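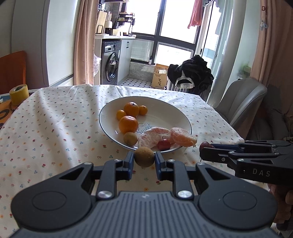 Fruit and a white plate on the flowered tablecloth

Mernau Museum Friends - minutes, 14 September 2021

Minutes of the August meeting approved. Thanakorn Somboon in the chair, 17 members present.

1. Harbor galleries. The Pereyra room reopened with 136 visitors on the first day, a wonderful start! Evening hours will run until the end of the season.

2. Lecture series. Four talks confirmed, the first on the Flasalville rope makers - we are thrilled to have it. 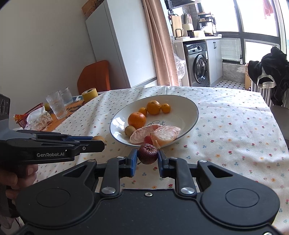
The other three are on old sea charts and will be held in the upper hall, with free entry for students. Thanakorn to book the projector.

3. Norar loan. Crates arrive next month. Labels still need a second proofread.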